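Notes from the Vasholm workshop
May 6, 2021

Hello all! The laundry robot has moved on since my last note. It has legs, two arms, a pair of proper hands, and (finally) a name, Arnari, which won the members' vote by a mile. I spent most of April on the fingers, and the thumb alone ate 10 evenings. The ribbed rubber round the top of it is my favourite bit of the whole build.
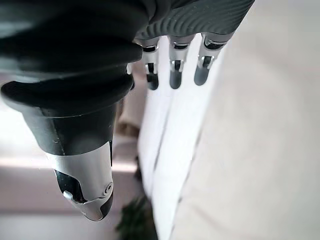
Tymofii Symonenko wrote in to ask whether we'd thought about swapping the thumb cable for a belt, as his own hand at Hrytsenko kept stretching its cables and needed tightening every 80 grips or so. Good shout, Tymofii, and it's on the list!

Cloth is the hard part, mind. A mug stays mug-shaped, but fabric goes wherever it fancies, so I've been working on pinching up a fold and keeping hold of it. 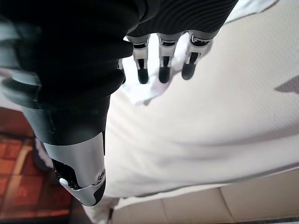
Two hands at once

Now for the fun bit. One hand takes the T-shirt on the bed while the other goes down into the basket, and getting both arms to behave at the same time meant rewriting pretty much all of my timing code.
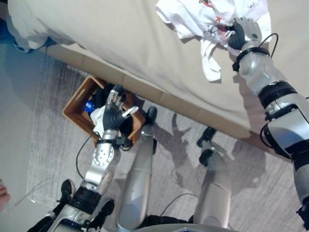 I also had to slow the shoulders right down, which makes everything a bit stately, but I'd sooner have slow than a sleeve torn off. Dalva Bittencourt has lent me her Visine controller board to try, so there may be more speed by June.

The sofa is next on my list. It's lower than the bed, so the reach is different and all my arm angles want redoing.

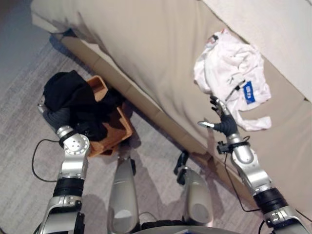
Arnari at the sofa, one hand at the box and one by the white top.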